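4.2 Comparing the two hand-held grippers

We had planned to compare the grippers on grasp success alone. Both succeeded at nearly everything we asked of them, which was pleasant for us and useless for the comparison. We therefore turned to the question the operators had been raising since the pilot, usually while rubbing their wrists: which of the two would anyone choose to hold for an entire session?

The Jurkby and the Jirnby share a finger mount and differ in the housing, the trigger travel and the placement of the camera. Eight operators used both, in alternating order, with 14 pick-and-place trials per gripper. Objects were light household things, tissues included. Tissues are cheap, deform in a new way every time, and have humbled better grippers than ours. Sessions were held in a shared room during working hours. An earlier round in a closed lab had given us beautiful numbers that did not survive contact with a room people walk through.

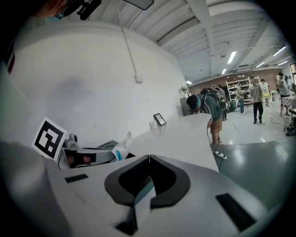 Marker tracking was the first point of difference. With the Jurkby, the pose estimate dropped out mostly when the operator rolled the wrist past the angle our manual politely calls "not recommended." All eight operators did this, including Celina Sadowski, who wrote the manual. The Jirnby tolerated more roll but lost the marker under strong overhead glare, and we had to repeat two of its sessions after changing the exposure setting. Fixing the exposure for both devices (see Section 3.3) removed most of the glare losses and none of the wrist losses.

Trigger travel was the second. The longer pull of the Jirnby gave finer control over closing width, and operators praised it warmly for the first few trials. By the end of a block the praise had cooled. Wojciech Kwiatkowski described the Jurkby trigger as "a light switch" and the Jirnby trigger as "a gym membership," and we have not found better terms.

Figure 4. View from the wrist camera during a comparison session. A second gripper carrying a square fiducial marker is at left.

Operators rated comfort after each block on the scale from Section 3.4. The Jurkby was preferred for long sessions and the Jirnby for delicate objects, a result that will please neither design team. Our own setup now uses the Jurkby housing with a shortened Jirnby trigger, held together by a bracket Lech Dudek insists is temporary.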